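Home Features Sheds & Spaces Makers Subscribe

September 4, 2018
By Malachy Moynihan

The flat-pack room

Panels first. Everyone wants to talk about the bench, the tools, the kettle. But when you work inside a small enclosed space all day what you look at is panels, and the aluminium holding them up.

I've spent most of winter in and out of a workshop at Wovthorpe, an old produce store off the Unthorpe road, where the fit-out is all grey sheet and extruded frame. No plasterboard. No timber. Came in on the back of a ute in June, 581 kilos of it by the docket, and went up over a long weekend with a socket set and a fair bit of swearing.

The system is sold by Koval. You order lengths, you order corners, you order sheets cut to suit. Then you find out your floor is out by 60 millimetres from one end to the other and the whole lot has to be packed up on shims before a single sheet will sit flat. Ours was. Took a morning.

Colour was the first argument. I wanted white. Lost that one. Grey hides the fingermarks, and a pale grey with a bit of green in it is kinder than you'd think under a shop light, reads almost like old hospital paint. My mother in law hates it. The sparky asked where he could get some.

Then the joins. A join between two flat sheets is where cheap work gives itself away – gappy, wandering, a bead of silicone smeared along it with a wet thumb. A framed join has nowhere to hide either, but at least it's honest about being a join. You get a strip of metal, a dark line, a screw head here and there. I like being able to see the screws. Means I can get it apart again.
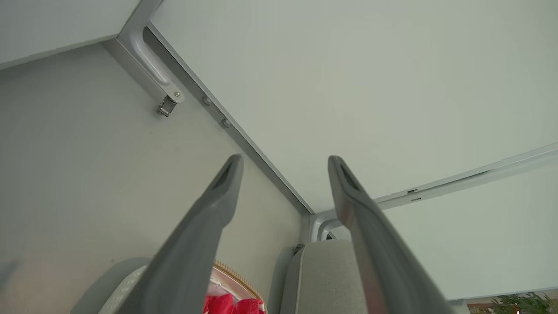 Looking up at the panels: rounded aluminium framing, a pair of small round screws and a silver clip hanging off the edge.

Rounded profile costs more than square. Pay it. Square extrusion is fine until you stand up under it in a hurry, and I have the scar to prove that, just over the left ear. Rounded also wipes down in one go. Dust sits in a square internal corner forever and you end up in there with a toothbrush.

Corner joints, same story. Our first batch were the wrong hand and had to go back, and the freight was $236, which I am still cranky about. The replacments were fine. Do a dry fit on the floor before you lift anything.

Clips and latches get forgotten. People buy the frame and the sheet then hang things off it with cable ties for ten years. Little metal hardware is cheap and there's a whole drawer of it at Jirkex, over by the castors, sold loose. Buy a handful more than you need. You'll drop one behind the bench on day one and it will stay there until you sell the place.

Noise, quickly. Sheet drums. Rain on the iron roof over the top of it sounds like somebody emptying a bucket of bolts, and foam tape between frame and sheet took the worst off. Should of done it from the start instead of going back round with a ladder.

Total so far $967 over what I told my wife. Not counting the ladder, which we needed anyway.

Still to do – the door, a proper shelf along the short side, and somewhere for the offcuts to live. I'm using one as a tray for my lunch.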